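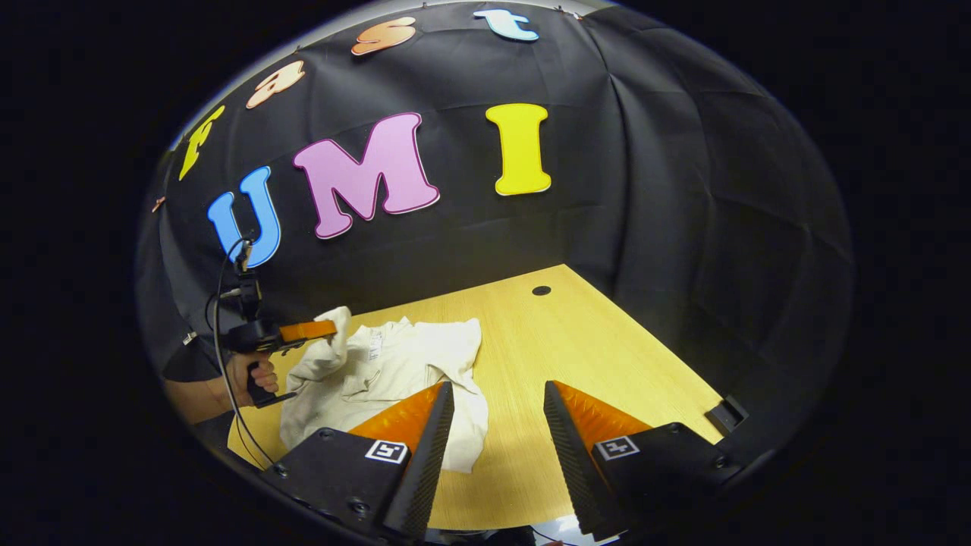

Shirt folding (flat folding)

Category: Laundry | Clothing care | Household tasks

Shirt folding, also flat folding or table folding, is the folding of a T-shirt, sweatshirt or similar top on a level surface so it can be stacked, shelved or packed. Done at home, in laundries, in clothing stores. Usually the last step of doing the wash, after drying and sorting. Ironing may come before it, mostly doesn't for knits.

This article covers tops with sleeves. For pants, sheets and towels see separate entries.

Starting state

A top comes out of the dryer or basket crumpled. Sleeves inside out, hem doubled under, collar somewhere in the middle of the heap. Before any folding the garment has to be opened up. Most guides pass over this part in one line, though for a beginner it can take longer than the folds.

Common ways to open a crumpled top:

- Find the collar tag first. The tag gives you the back of the neck, and the shoulders are on either side of it.
- Pick up one raised fold, lift, let the weight of the cloth pull the rest open. Works better with heavy knits than thin ones.
- Hold by both shoulders and shake once or twice, then lay down.
- Two people, one at each side, each taking a shoulder and a hem corner. Common with large sizes, sweatshirts and anything with a hood.

Once it is down, smooth from the middle outward. Sleeves straight out to the sides. Wrinkles left in at this point get pressed in by the stack.

Surface

A table at hip height is the usual advice. Beds are used a lot but sag, and the cloth moves with the blanket. Bare wood and laminate both let cloth slide, good for straightening, less good for holding a fold while you reach for the other side. Some people put down a towel or a felt pad. A pale table makes white and cream garments harder to see at the edges, especially under a single ceiling light - store folders often prefer a dark mat for this.

The table should be wider than the top with its sleeves out. For an adult sweatshirt that rules out most desks.

Methods

Thirds fold. Garment face down. One side is brought in toward the middle, sleeve turned back along the body, same on the other side. Then hem up to the collar, once or twice. Gives a rectangle with the collar on top. The default in most homes and the one usually taught first.

Half fold. Garment face up, one side laid over the other so that the sleeves match. Sleeves back across the body, then hem to collar. Quicker, but leaves a crease down the front.

Pinch fold. Garment sideways in front of the folder. One hand pinches at the shoulder, the other halfway down, then the shoulder hand crosses over to pick up the hem below. Lift, uncross, lay down. Fast once learned. Hard on thick fleece, wich bunches at the crossing.

Roll. Thirds fold as above, then rolled from the hem instead of folded. Used for travel and for drawers.

Board fold. A hinged or plain board is placed on the back of the garment and the sides are turned over it. Keeps a whole stack one width. Store use mainly.

Sweatshirts

Folded like T-shirts, with a few differences. The ribbed cuffs and waistband pull the cloth in, so the body never lies fully flat and the sides come out a bit curved. Sleeves are long enough that they need turning back twice.
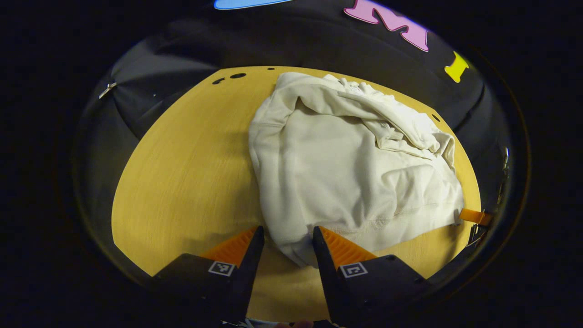 With thick fleece the last fold should be left soft, pressing it down only makes it spring back open. Hoods go flat over the back before the hem comes up.

Stacks of sweatshirts lean after 7 or so pieces - turning every second one the other way round helps.

In teaching

Folding is taught in home skills classes, in retail training and in some therapy programs, where picking up cloth with the fingertips is used as hand practice. The Girton course sheet for laundry helpers sets out 16 steps for a long-sleeved top, counting the opening out as the first four. A later version by Sarahí Quintero cut these down to seven and moved the sleeves ahead of the sides. Both versions still in use.

Kinura, a clothing store handbook from the same period, asks new staff to fold 240 tops before they work the sales floor. All three of its drawings show the thirds fold. The Inthanon fold, sometimes listed as a separate method, is the thirds fold with the collar left showing, and probably should be merged here.

Common faults

Crooked stack. Usually the sides were brought in by different amounts.

Collar stretched. Garment was lifted by the neck when opening it out. Lift by the shoulders.

Tag showing at the edge. Top was laid face up when the method wanted face down.

Fold line across a print. Move the hem fold lower, or roll insted.

Damp smell in the stack. Folded too early, seams and cuffs dry last.

See also

Folding board
Ironing
Laundry sorting
Packing (travel)
Sweatshirt

Back to top | Contact the editors | Text may be reused with credit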